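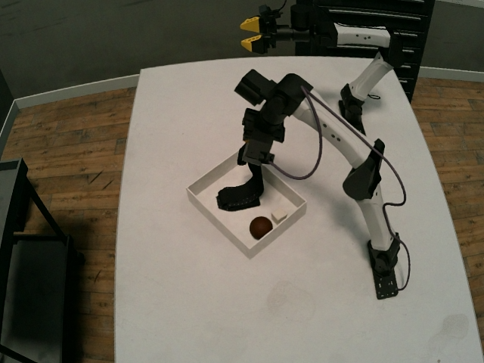 Are we there yet with chores? (home and shop)

drillpress_dan
Posted in: General Automation

My shop does small-batch packing. Parts come in mixed in shallow bins and a person sorts them. My boss came back from a trade show in April sure that a pair of arms could do it. Same week my wife asked when one would put the dishes away. I told both of them not yet. Am I wrong?

kettlebrook
Depends on the bin. If it's two or three known parts with space between them, you can buy that today. If it's 200 parts in a heap, you can buy it too, but you won't like the price.

drillpress_dan
Usually 13 part types. Some round, some square, some in bags.

mossline
The bags will get you. We had a Randen cell on trial and it was fine with anything hard. Anything in plastic film, it picked two or none. We sent it back.

kettlebrook
Was that fingers or suction?

mossline
Fingers. Suction was an extra and we didn't pay for it.

pf_harlan
I'll disagree with the "not yet." We run an Agbeko at the end of our line, second shift, no operator. It has been doing the same pick since last year. It is a chore and a machine does it.

drillpress_dan
How many part types?

pf_harlan
One.

mossline
So a fixture with a motor.

pf_harlan
Call it what you want, it covers the shift.

twopan_tess
Home side of the question. I have a robot vacuum and a dishwasher, and both do their jobs. What I don't have is anything that picks up what's on the floor so the vacuum can run. That takes me 17 minutes every evening. Toys, socks, a dog bowl.

gridley_r
Look at the picture at the top. Two arms, a tray with a ball and a little cube in it, and it's a simulation. That's what the work looks like right now. The ball and cube are nearly touching and the cube is close to the tray wall, so you have to think about where the finger goes. A kid would just grab it.

kettlebrook
I don't think that shows they're behind. You practice in sim so you can fail as many times as you like and not break a wrist joint.

gridley_r
Sure, but a sock isn't a cube. I did the Olton exercises at home. Rendered blocks went fine. Then I tried real clothespins on my bench and had to start over on grip and lighting both.

twopan_tess
People had electric washers in 1913 or thereabouts and I still fold by hand. I'm not holding my breath.

pf_harlan
Folding is the worst one to pick. Try loading a dishwasher with the same plates every night. I think that gets solved first.

mossline
Not in my kitchen. Nobody here puts a plate in the same spot twice.

drillpress_dan
OK. I'm going to ask Dutus for a quote on the hard parts only and keep a person on the bags. Will post the number when I get it.

kettlebrook
Ask them what happens when two parts are up against the side of the bin. And send them your own parts for the demo.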